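Thursday, late

Fluvville place again, then the rumor 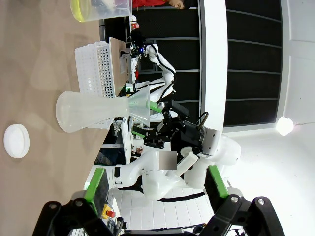

White basket, round lid, big plastic thing on its side.

Quick one, have to be up at 4. Spent lunch reading the comments under that clip that says Zacharopoulos, the gyro chain, was started by a wrestler and a weatherman. 259 comments when I looked. Half of them swear their uncle met the wrestler at the opening in Stustbridge. Which one, though? Everybody's uncle has a different wrestler.

Looked it up on my break. Took 7 minutes. Founder was a guy with that last name who had a lunch counter in Mamside and then a second one. No weather involved. It's on the back of the menu!! Has been forever, under the kids' meals, tiny print.

Posted that. Got told menus can be faked. Deleted the app, put it back on by dinner.

I think the weatherman part comes from the old TV ad, the one with the cartoon cloud dropping fries. Channel guy did the voice maybe. Could not find the ad anywhere. Somebody must have it on tape. Mom used to tape everything, check the boxes in the hall closet next time Im over there.

Wrestler part no idea. There was a sandwich called the Headlock, lamb and too many onions. Gone now. I'd have it tomorrow if they brought it back.

Stopped at the Fluvville one on the way home, because of course. Sat by the window. Around 40 people in line and one register open. Asked the kid at the counter if he'd heard the story, he said yes and that it was true. So there you go, that's how it spreads. Didn't have the heart to point at the menu.

Gyro fine. Sauce thinner than it was. Fries good. They gave me the wrong drink and I drank it.

Phone says the clip has a part two now, something about the logo being a hidden tag team belt. Not watching. Watched it. It's a pita. It has always been a pita, you can see the fold.

Still to do: call about the car, pay water bill, find the other gray glove. Rent is in. Need stamps and tommorow is trash day, bins are not out. Going down now in socks.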